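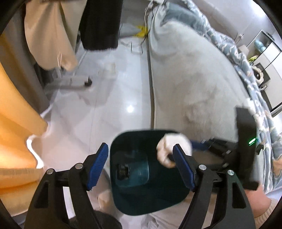
The Noltby Living Room, Bin by Bin

Welcome to the May 2026 gallery! I've been tidying and photographing the living room at Noltby for ages now (over 47 evenings, if my notebook is right), and I still get a little thrill every time the floor comes back into view. It's a pale, glossy tile, gorgeous when it's clear and merciless when it isn't, so this page is all about the loose bits that end up on it and the bins I toss them into.

My rule is very simple. I set a timer for 15 minutes, put one open bin in the middle of the mess, and everything small goes in without any sorting at all. Paper, rolls, cloths, wrappers, whatever turns up! The sorting happens later at the kitchen counter, with coffee, and that's the part I look forward to most.

Dark bins are my favorites, and I will happily talk your ear off about it. I tried clear ones in October and could see every scrap from the couch, which drove me up the wall. A deep teal-black one hides the jumble nicely, and pale things still jump right out when you look in, like the long white package with the bright blue border standing up next to a crumpled ball of something white and tissue-like. The folded teal cloth takes a second look, it's so close to the color of the walls! And yes, the big orange-yellow cushion stays out where I can see it, with the shaggy dark blanket down in front. I love those two together.

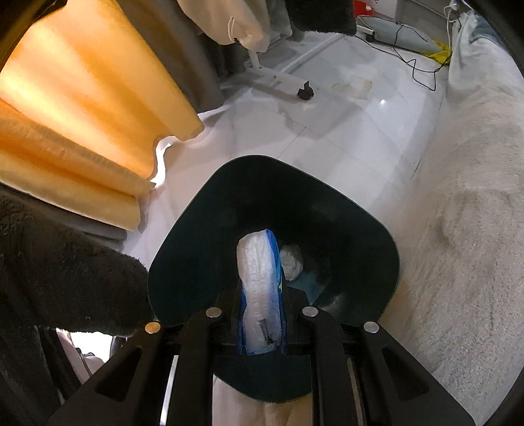
Next up on the gallery page: the hall closet and the 6 shelves in the Llorente room.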